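Steinarsdóttir House publishes staff interview on linen and clothing care

17 January 2024

Ximeng Ye has managed the clothing room at Steinarsdóttir House since July 2019. The residence has 23 bedrooms, and its residents may ask for help with folding, storage and seasonal packing. Ye spoke with the residence newsletter about how that work is done.

"We fold in the bedroom whenever the resident agrees to it," Ye said. "A bed is the largest flat surface most people own. You can see everything that has to be put away, and the dresser is right there."

Her team begins with the heavier pieces. Jeans are folded lengthwise first, with the seams brought together, and smoothed by hand from the waist down. Knitwear is stacked separately – ribbed fabric, in her experience, holds a crease that flat cotton will not.
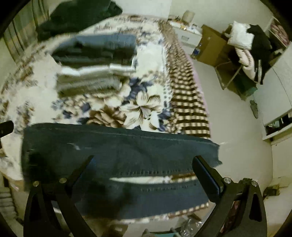 Ye is firm on the question of worn clothing. A faded patch or a frayed edge on a pair of jeans is not grounds for discarding it. "People are attached to their denim," she said. "We ask once. If the answer is keep, it goes back in the drawer with everything else."

Cardboard boxes are used for items leaving the room, and each remains open until the resident has looked through it. Pillows and blankets are packed last. The residence tried lidded plastic bins from a local supplier, Zuvasska, but returned to cardboard after one season.

A full bedroom takes two members of staff three hours. Ye would like five staff trained in the method by summer, and she has prepared a short written guide for new employees.

Asked what she would change, she named the storage itself. "More shelves," Ye said. "Folded things on a shelf stay folded. In a deep drawer, somebody reaches for the bottom shirt and we begin again."

Copies of the guide are available at the front office.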